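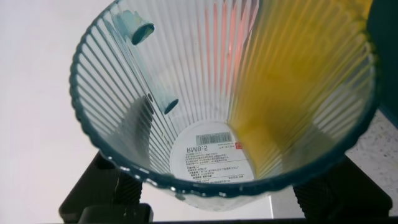

What does a motion planning engineer do all week at Finholm?

Mostly you find out why an arm that reached the shelf perfectly well before lunch now wants to get there by way of the ceiling. The rest is writing the software that stops it wanting that, plus a certain amount of arguing over coordinate frames.

Home Products Mimgate Careers Contact

Search jobs Keyword or location Go

Motion Planning Engineer (Manipulation Software)
Posted in June by Olesia Kostiuk

We make the software that sits between "pick that up" and the motors. It is called Mimgate, and it takes camera input, a guess at where the object is, and a list of places the arm must not go, and produces a trajectory. Mimgate is five parts C++, one part Python, and one configuration file that Taras Moroz wrote in a hurry and has been apologizing for ever since. You would inherit the file.

Our customers handle small household goods. These are light, cheap, often see-through, and designed by people who never gave a thought to depth sensors. A transparent cup with ribbed walls can come back from the perception stack as a cup, as a hole, or as two cups having a disagreement. Danylo Hrytsenko's perception team has got much better at this. Your job starts where their confidence score ends.

The work, in no order anyone agreed on:

Grasp planning for thin-walled and transparent objects when the pose estimate is poor. We would like the planner to know it is poor and behave accordingly.

Wrist camera feedback during the final approach. The current loop runs well on the bench and sulks under load.

Replay tooling. We keep around 500 logged failures, and the viewer (Lurkix, ours, sorry) takes long enough to open one that people have learned to bring a drink.

Getting the collision checker to stop treating the gripper's own fingers as an obstacle. We have fixed this 3 times.

You should be comfortable in modern C++ and able to read somebody else's linear algebra without taking it personally. You should have made at least one physical arm do something useful, and at least one do something you'd prefer not to discuss. ROS 2 experience is helpful. A doctorate is fine, and so is not having one. If your whole background is in simulation, apply anyway, but tell us how you expect to feel about cables.

You would report to Marta Zakharchenko, who reviews code carefully and in lowercase. The planning team is small and sits next to the robots, so the noise comes with the job. Hours are normal. We don't do stand-ups before 10 a.m., after an experiment that went badly. Two days a week from home is fine, though the arms stay here.

To apply, send a resume and one page on a robot bug you tracked down: what you thought it was, what it was, and how long you spent in between. Please skip the cover letter. Code samples are welcome if they're yours to share.

The first interview is a call with Marta. The second is a half day on site, paid, working through one of our logged failures in Lurkix. Bring a drink.

Questions about the role go to Olesia Kostiuk through the Contact page. She will answer the ones about pay directly, and forward the ones about the configuration file to Taras.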